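Feb 11, 2024

Two votes! Two! I still can't quite get over it.

If you don't live round our way you may have missed the Fleseden by-election, so let me fill you in, as I've been talking about it to anyone who'll stand still. Our ward elects one councillor to Stetport Town Council, and the seat came up when the last one moved away in November. Normally that would mean one name on the paper, or a quiet handover with hardly a leaflet through the door. This time we had four candidates, a packed hustings and a proper argument about the Wusik Bridge, and I loved every minute of it.

The bridge is what did it, I think. The council wants to close it to cars for good. I'm for it (I walk over it most mornings and I'd like to do that without breathing in my stomach every time a van goes past), but I do understand why people on the far side are cross. It's a long way round by the main road, especially if you're taking somebody to the surgery. At the hustings a woman stood up and went through her whole week, trip by trip, and she had the room with her by the end. I changed my mind twice on the walk home and then changed it back.

I'd promised to do some telling at the polling station, which means sitting outside on a plastic chair and asking people for their number as they leave. They don't have to give it, and plenty don't, but nearly everyone stops for a chat. I did the early shift and then came back for the last two hours, with a flask and a bag of the cheese pastries from Başaran, and it was lovely. I met neighbours I've only ever nodded at. One chap had cycled all the way back from his daughter's because he'd forgotten to sort out a postal vote.

Turnout was 46 per cent. For a town council by-election in winter that is tremendous! I've known years when we would have been pleased with half that.

Then the count. I'd never been to one before and I can't recommend it enough, if you ever get the chance to go as a counting agent. You stand on one side of the tables and watch the papers go into bundles, and you aren't allowed to touch anything, and your feet hurt, and it's thrilling. By half past ten it was plain that it was between Cheng-en Tseng and the sitting mayor's man. The piles looked the same height to me. The returning officer called the agents over to look at the doubtful papers, and there was a long and very polite discussion about whether a smiley face in a box counts as a vote. (It does, if the intention is clear. I looked it up when I got home.)

They did a full recount, which took up to 30 minutes longer than anyone had hoped, and the figures came out as 428 for Cheng-en and 426 for the other side. There was a sort of gasp and then a cheer, and I'm afraid I hugged a man in the wrong rosette. He was very nice about it.

So Fleseden has a new councillor, and the bridge vote goes to full council next. The public gallery is open to all and you can put a question in beforehand if you email the clerk. 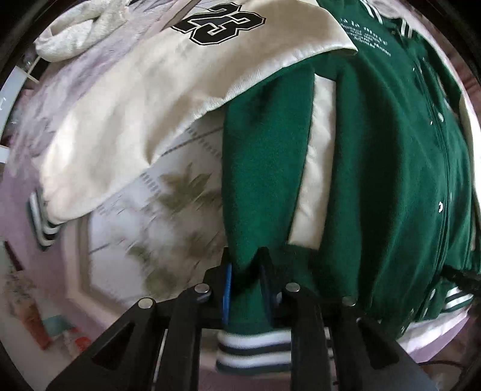
I've already sent mine in, and it's about whether the surgery minibus could have a key to the bollards. If you've got a better one, put it in the comments and I'll see you up in the gallery!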